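Can a witness be told to come back after a trial date is moved?

Posted 30 October 2024 in Courts and Procedure

I received a subpoena to testify for the prosecution in a criminal trial in the county court. The charge is felony assault. The defendant is a former coworker of mine at the Gralik warehouse, and I was present when the incident took place. The trial was set for April, and I arranged leave from work and paid for my own travel, a distance of 122 miles each way. On the morning of the trial the judge granted a continuance at the request of the defense. I was in the hallway at the time and was not called into the courtroom. A clerk told the group of us waiting there that we were free to go.

I have now received a letter from the office of the district attorney giving a new date. It is a letter only. No new subpoena was enclosed, and no one has served me in person. My questions are whether the first subpoena still applies, whether I may ask to be repaid for the first trip, and whether I may give my testimony by video. My employer has also asked for proof that my attendance is required, and I do not know which document to provide.

Nnamdi Bashir

Skekholm

The answer depends on your state, and you should confirm it with the office that issued the subpoena. In many states a subpoena remains in force when a case is continued, provided that the witness was told of the new date or was ordered by the judge to return. In others a fresh subpoena must be issued. A statement by a clerk that you may go home is generally understood to release you for that day. It should not be relied upon as a release from the case.

Please call the victim and witness unit in the district attorney's office. The telephone number should appear on the letter. Ask the following, and request the replies in writing:

Is the original subpoena still in effect, and if so, under what order?
Will a new subpoena be served before the trial?
What is the procedure for claiming witness fees and mileage for the first appearance?

With regard to payment, most courts pay a small daily fee and a fixed rate per mile. Claims are usually subject to a deadline. In the county where I was a witness it was 27 days from the date of appearance, and late claims were refused. Yours may well be longer, but the request should be made promptly. Keep receipts for fuel, parking and lodging.

Testimony by video in a felony trial is uncommon. The defendant has a right to confront the witnesses, and the judge would ordinarily need a strong reason, such as serious illness, before allowing it. Distance alone is seldom enough.

MacAulay

I would not go unless they serve you again. A letter is not a subpoena. I had the same thing in a theft case and ignored the letter and never heard another word.

Tridden

The preceding reply should be treated with caution. If the original subpoena is still in force, failure to appear may be punished as contempt, and the judge may issue a warrant to have the witness brought to court. The absence of consequences in one theft case does not indicate what would occur in a felony assault trial where the witness saw the events directly.

On the matter of the employer, a copy of the subpoena together with the letter is normally sufficient. Many states prohibit an employer from dismissing or disciplining an employee who attends court under subpoena, although they do not always require that the time be paid. If the employer refuses to accept the letter, the witness unit can usually supply a certificate of attendance after the hearing.

Should you have lost wages or travel costs of a large amount (my own came to almost 800 dollars over two hearings), it is worth asking whether the office can arrange travel in advance. Mine did so for the second date.

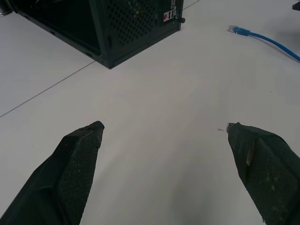

Nnamdi Bashir

Thank you. I telephoned the witness unit and was informed that the judge had ordered all witnesses to return, so the first subpoena stands. They are sending a claim form for the mileage and a copy of the order, which I will give to my employer.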